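Help wanted: simulation and build partners for a table-top sorting cell

Sutik is a shared workshop with a wood room, a metal bench and a back corner where the robot projects live. One of those projects, Amora, is looking for two people to join from September.

Amora is a sorting cell built around one large table, with more than one arm working at it. We set up each layout in simulation first, then cut and bolt the real thing. The simulated room is ahead of the hardware at the moment, and we need hands on both sides.

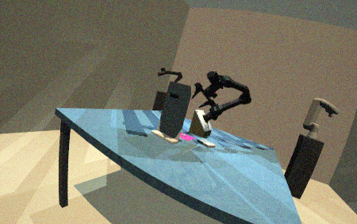
Page last changed: August, 4:35 pm

The layout in the simulator has a blue table, a big black arm behind it and smaller arms on pedestals. The upright charcoal box, the wedge and the flat pieces on the table top are test objects. Shadows and surface grain still need tuning, and so does the spacing of the pedestals.

What you would do:
Edit scene files and run pick tests
Build pedestals and a table frame from our drawings
Keep notes in the Edet log - short ones are fine

What we ask:
6 hours a week, evenings or weekends
Some Python, or good hand-tool skills. You do not need both.
Age 18 or over, and a completed workshop safety session

The work is unpaid. Your workshop fee is waived while you are on the project, and there is a parts budget of $600 for the build. Travel is paid up to $35 a month.

To apply, send a few lines on something you have built to the Amora mailbox, or leave a note in slot 56 at the Rornitz Street entrance. Photos help - a resume is optional.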